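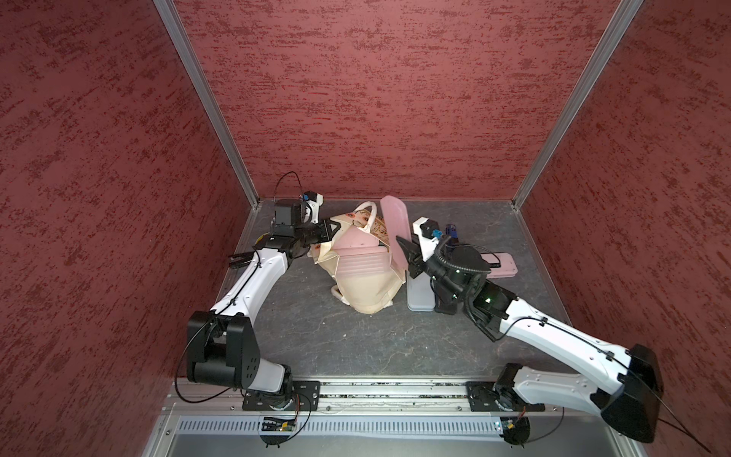 Why does the email report show more clicks than the website shows visits?

The two systems count different events. The email platform records a click when its redirect link is requested. The website analytics tool records a session when its script loads in a browser and is allowed to run. Any request that reaches the first point and stops before the second will appear in one report and be missing from the other.

The February send for Diltwood is a useful case. The email platform logged 3484 clicks, and the site tool logged far fewer sessions under the same campaign name. Brenda Bunting went through the raw click log and sorted the difference by cause.

The largest share came from mail security scanners. Many company mail systems open every link in a message before the recipient sees it. These requests are easy to spot in a log: they arrive within seconds of delivery, they often hit all the links in the template in order, and they include links few people click, such as the privacy policy in the footer. The Diltwood template had nine links, so a single scanner could add nine clicks per address.

The second cause was consent. A visitor who declines tracking cookies may still read the page and buy something, but under the setup Diltwood uses, no session is recorded.

The third was a tagging fault. Two buttons pointed to an old landing page that forwards to the new one, and the forward dropped the campaign parameters. Those visits were counted, but they were filed under direct traffic.

Changes made for the next send:

Clicks logged within 7 seconds of delivery are now flagged and left out of the summary report. The raw count is kept in a separate column.

A hidden link has been added near the top of the template. Any address that requests it is treated as a scanner for that send only.

All links now point to the final page address. Forwards are tested with parameters attached before the list is loaded.

Some gap will remain. Readers who click twice produce two clicks and usually one session, and slow phones sometimes leave the page before the script loads. For client reports, use sessions for traffic and orders for results, and keep click counts for comparing one email with another on the same list – the scanner share tends to be steady if the list has not changed much.

The same filter goes live for Leclerc and Vumdale next. Account leads should add a note to the first report after the switch, as click totals will drop and clients will ask.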